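Visit report: open day at the Geron claims training center, Prarkora

Posted Jan 28, 2026

Geron opened its property claims training center to independent agents last week, and I went on behalf of the Benjelloun agency. We place renters, condo and small landlord policies, and a good part of my week goes to explaining to customers why a claim is taking as long as it is. I had never seen where the adjusters on the other end of those calls are trained.

The center is in Prarkora, behind the county fairgrounds, in what used to be a flooring showroom. Parking is on the north side. If you follow the sign to the front entrance you will end up walking all the way back around the building, as I did. Sign-in was quick, and they had a name badge ready with the agency name spelled correctly, which does not happen often.

Geron had 153 people registered for the day. They split us into groups by the color of the badge, and each group went through the stations in a different order. Mine began with water damage, went on to contents and finished with the desk review, so that is the order I will use.

Water damage

The largest part of the building is a full-size house interior with no roof over it, built so that trainees can look into it from a walkway. There is a kitchen, a bathroom, a hallway and a bedroom. The supply lines work, and the walls are made in panels so they can be taken out and replaced after each class.

Dwayne Mahmoud ran this station. He was a field adjuster for many years and now teaches the beginner course. He had our group stand in the hallway and asked us where we thought the water had come from. Most of us said the bathroom, as the baseboard next to it was swollen. The source was the refrigerator line in the kitchen, on the other side of the wall, and the water had traveled under the vinyl.

The point he was making concerned the difference between a sudden leak and a slow one. Most homeowners forms cover sudden and accidental discharge. Many exclude seepage that goes on for weeks or longer, though the wording is different from one company to the next. Adjusters are taught to look for layers: staining with more than one edge, rust on nail heads, wood that has gone soft on one side only. Mahmoud said new adjusters tend to decide too early, often on the strength of the first thing they photograph. The course makes them write down two possible causes before they are allowed to touch a moisture meter.

Someone asked what a policyholder should do in the first hour. His answer was to shut off the water, take pictures before moving anything, then start drying. He was firm on the last part. People wait for the adjuster with wet carpet on the floor because they are afraid of spoiling the evidence, and then the mold is a separate argument. The policy asks them to protect the property from further damage. They should keep the receipts for fans and plastic sheeting, and keep a piece of the carpet if they cut it out.

I have written that into the note we send new renters customers. Our old note said only to call us.

Contents

This was the station I had come for. Contents claims are where our customers have the most trouble, and where I have the least to tell them. A wall is a wall and the estimating software has a price for it. What was inside the bathroom cabinet is another matter.

Trainees learn to take an inventory room by room, one surface at a time, and to record small things in groups. A drawer of socks can be one line. A shelf of toiletries can be one line if nothing on it is unusual. The things that need their own line are the ones with a price the customer will want to discuss later. The instructors said the usual mistake is to list the television and the sofa with care and skip the closets, bathroom and pantry, where a surprising share of a renter's money sits.

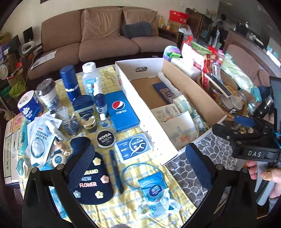 A round table with a checked cloth, with a Pepsi box and a NIVEA MEN tin among the items on it.

We were then handed blank inventory sheets and given a bedroom to list from memory after a short look. I did badly. I left out the bedding altogether, including the mattress, and I wrote down a lamp that was in the hallway. The man next to me, who has sold homeowners policies for longer than I have, forgot the curtains and everything under the bed. After that the instructor gave us the same room with a phone video to work from, and our lists came out about twice as long.

The advice for policyholders was simple enough. Walk through the home once a year with a phone, open every door and drawer, and talk while filming. Say what the thing is and when you got it, if you know. Store the video somewhere other than the home. A written list is better for the adjuster, but hardly anyone keeps one up to date, and the video is far better than a list that was never made.

There was also a useful talk on replacement cost and actual cash value. I know the difference, and I expect most readers of this page do, but I liked how it was taught. The instructor used a winter coat. Under actual cash value you are paid for a used coat of that age. Under replacement cost you are usually paid the used-coat amount first, and the rest after you have bought the new coat and sent in the receipt. Customers hear the words "replacement cost" and expect the whole amount in the first check. When it does not come they call us. The holdback should be explained when the policy is sold, and I will admit that I have not always done it.

Sublimits came up too. Jewelry, cash, firearms and certain business property are the common ones. The instructor asked how many of us check for a home business when writing a renters policy. Some hands went up. Mine was one of them, but we ask it on the application and then never again, so a customer who started selling things online after the first year would not be caught.

Lunch

Sandwiches, chips and coffee, in the old showroom office. The coffee ran out before the last group got there. There were not quite enough chairs, and several of us ate standing up in the hall by the vending machine. I talked with an agent who writes mostly farm policies, and we compared notes on barn contents.

Desk review

The last station was in a room of cubicles upstairs. Magdy El-Sayed supervises the desk team, which takes the smaller claims that do not need a visit. He told us the team closed nearly 900 of them in the past year. He showed how a file moves through Zeltora, the claims system Geron uses, from first notice to payment, using a training file with no real customer in it.

What I had not understood is how often a file stops for something minor. The screen has a column for open items, and El-Sayed went down it with us. A missing signature on the proof of loss. A mortgage company listed under a name it no longer uses. Photos sent with no indication of which room they show. In each case the system sends the customer a letter, and the file waits. If the customer has moved out because of the damage, the letter often goes to the damaged address.

He asked agents to do 3 things:

Confirm a current phone number and email at every renewal.
Check the mortgage company's name and loan number when a customer refinances.
Tell customers to write the room on each photo, or put it in the file name.

I asked him whether it helps when the agent calls to ask about a claim. He said it depends on the question. A call asking what is still open can move the file, as the agent can often get the item from the customer the same day. A call asking for an update mostly takes up time. I make the second kind of call more than the first.

He was less clear about how long a file should take. I asked twice and was told that it varies by state and by the kind of loss. That may be so, but a range would have been useful to bring home, and I would like to see Geron publish one for agents.

Notes for anyone going

The next open day is planned for March, with the same stations and possibly one on roof and hail damage. Registration is through the Geron agent portal. Wear flat shoes, as the walkway over the training house is open metal grating. The building was cold on the ground floor and too warm upstairs. There is no continuing education credit for attending, though several people at my lunch table had assumed there was. Geron's staff said they have applied for it.

I brought back a stack of the blank inventory sheets. Customers of the Benjelloun agency can pick one up at the front desk, or ask us to mail one out with the renewal.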